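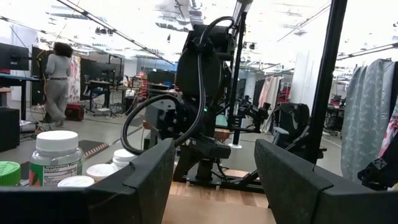 Wrist camera on two-finger gripper: wide lens or narrow lens?

Posted in Grippers and end tools

Hello all. I am comparing two small cameras for the wrist of our arm, and I would like advice before I order more of them. The task is simple: pick up bottles and jars with white caps from a table and put them in a tray.

Camera one is wide. It sees both fingers, the table and also half of our room. Camera two is narrow. It sees the caps much better, but the fingertips go out of view when the gripper opens fully. I ran 100 picks with each one, with the same Lenutik controller and the same lights. The wide camera missed 2 times. The narrow one missed more, mostly with bottles standing close together. However, the wide one has a problem with our ceiling, it becomes very bright and the exposure jumps.

Is it better to keep the wide lens and fix the exposure, or to move the narrow camera farther back?

havmont_bench

Keep the wide one. If you can not see both tips, you can not know where the gap is, and all your corrections are guessing. For the exposure, set it manually one time with the gripper above the table and lock it. On our arm the automatic exposure was the cause of almost every strange miss. Also check that the cable is not pulling the mount when the wrist turns. Mine moved a very little each time, and after 183 picks the calibration was wrong.

palacios77

narrow is fine if you have good light, I use it all the time. which gripper is it?

namau_user

I had the same question in July. We moved the narrow camera back on a longer bracket and we could see the tips again — but then the bracket touched the table edge on low picks, so we returned to the wide lens. You can crop the picture in software to the area between the fingers, and keep the full view only for checking. One more thing, 100 picks is small for such a difference. I would do 1,000 before ordering anything.

slowgripper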